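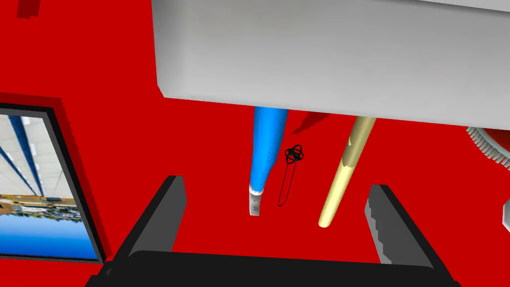 4.2 Clutter and Red Walls

We ran the Yook policy for 210 simulated episodes in the Catmont room, whose walls are red enough to discourage visitors. The gripper view gives the policy a blue, pen-like cylinder, a longer pale yellow one and a knotted black cord to think about. It thought about the cord a great deal. In 12 episodes it also reached toward a shadow, with what we can only call confidence.

The body view (Figure 11) adds the counter, where the mug and the blue spray bottle stand well apart. Removing shadows from training made matters worse, and we have no theory we would defend in August.

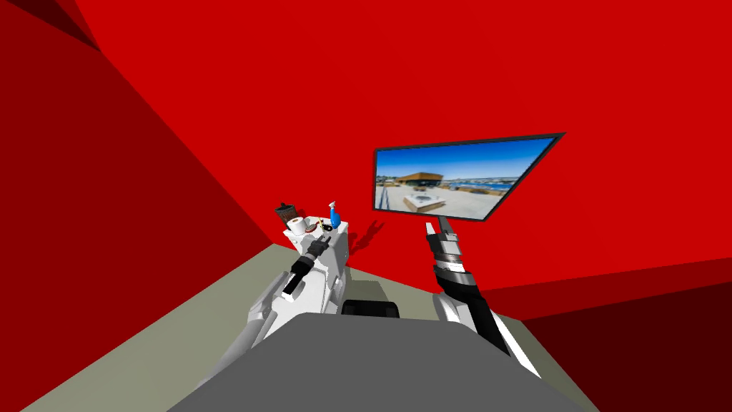

Figure 11. Body view of the Catmont room, with both arms, the white counter and the monitor.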